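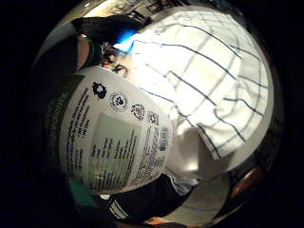

Jintana Pongsiri thinks we should stop tuning the feature tracker and mask out whatever the hand is holding, full stop. Her argument is that the printed label gives the sharpest corners in the wide view and moves with the hand, so the tracker takes it for the world and reports that the camera is standing still. I wanted to try a lower corner threshold first. I have now tried it and she is right.

June 1, 2023

Threshold sweep
Ran the towel-and-bottle log through the tracker at the old and new settings, 3316 frames each. With the lower threshold the cloth does get more corners, but most of them are grid crossings that look alike, and the matcher swaps them as soon as a fold shifts. Track was lost at frame 1143 with the old setting and at 2070 with the new one. Later, but lost the same way. I have put the old value back in the config.

The marker pose from the fixed camera is fine while the square faces it. When the glove turns, the corners bunch up and the pose flips between two solutions. Chia-hao's filter hides most of the flips but adds lag, and I don't want lag in something we use as the reference.

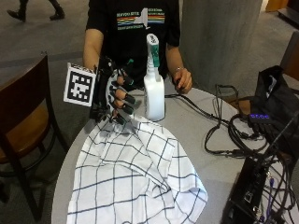 Mask
Wrote a first version this afternoon. It has a fixed part (the black outside the image circle, which we should have been masking from the start) and a moving part that grows from the fingertips outwards until the optical flow stops agreeing with the hand. The growing stops too early on the plain white areas and leaves bits of label uncovered. A dilation of 35 pixels closes the gaps – too much near the rim, where the lens squashes everything, so it needs to be done in angle and not in pixels. Not done yet.

Dark fingers against a dark background also confuse the seed step. See the left side of the view below. 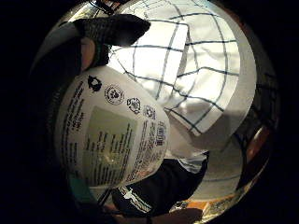 Wide view: glove on the container, label print showing, checked cloth behind.

To do
– dilation in angle, using the Rinetti lens model
– ask Oi-ling whether the flip test can use the previous pose instead of the filter
– rerun the same log with the mask on, old threshold, nothing else changed
– move the config into the Idine repo so we stop editing two copies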